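# Brundum trajectory set, release 4

12 comments · 3 shares

Molecular dynamics trajectories of small soluble proteins, with the input files needed to run them again. The set was built to compare how force field choice affects early unfolding. It has since been used mostly for testing analysis code.

Maintained by Temitope Mohammed and Kevin Ticona. Last updated Oct 7, 2020.

## Contents

- `structures/` starting coordinates, hydrogens added, one folder per protein
- `runs/` production trajectories in compressed format, waters stripped
- `inputs/` parameter files, topologies and restart files
- `analysis/` scripts for RMSD, contact maps and secondary structure
- `index.csv` one row per run, 1123 rows

Each row in the index gives the protein label, force field, temperature, random seed, length in nanoseconds and a quality flag. A flag of `ok` means the run finished and passed the energy drift check. A flag of `short` means it stopped early but the frames are usable. Runs that failed outright were removed.

## How the runs were made

Every protein was placed in a box of explicit water with a 10 angstrom margin, neutralized with counterions, minimized, and heated in stages. Restraints on the backbone were released over the last part of equilibration. Production runs used periodic boundaries and a two femtosecond time step with bonds to hydrogen constrained.

Most of the work was done on the Grirkent cluster. A smaller batch, marked `site=B` in the index, was run by Nikola Michalski on workstations with a different compiler. We compared the two on matching inputs and saw no difference beyond normal spread between seeds, but keep them apart if you are doing anything sensitive to that.

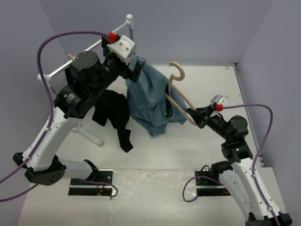 Frames are saved every 10 picoseconds. The full water coordinates exist for around 1000 of the runs and are kept on tape. Write to Kevin if you need them, and give the run IDs in your first message. Retrieval is slow and he does it by hand.

## Known problems

The residue numbering in `structures/p07` starts at zero. Everything else starts at one. The analysis scripts handle this, but other tools may not.

Release 3 had swapped labels for two of the high temperature folders. Nneka Chukwu found the error in March and it is fixed here. If you computed unfolding times from release 3, please redo them.

Some trajectories have the protein split across the box edge in a few frames. Run `analysis/rewrap.py` before computing distances.

Four runs of `p12` lack velocities in the restart file. They can be continued only by assigning new velocities.

## Requirements

Python 3 with NumPy, plus any reader that handles XTC files. The contact map script also needs the Brilutus library, version 4 or later. Older versions read the cutoff in nanometers and will give you nearly empty maps with no warning.

## Use and credit

Free for research and teaching. Please cite the data card and name the release number. Cayetano Olmedo wrote the original analysis code and should be credited separately if you use it on its own.

Bug reports go in the tracker, with the run ID and the command you used.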